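Home | Projects | Reports | Contact

Nisulside Clothing Reuse: progress report to Listik
Monday, June 21, 2021

Sorting and folding

In this period we have continued the folding work with two groups. The large pieces still take the most time, especially when the cloth is smooth and does not hold the crease. We lay them on a plush blanket so they slide less.

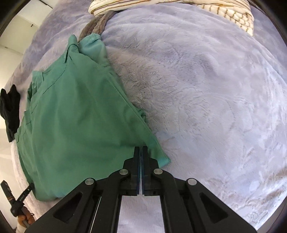
Next steps

In July, Josefina Retamal will start the labelling by colour. We ask for six more storage shelves, as the present ones are full.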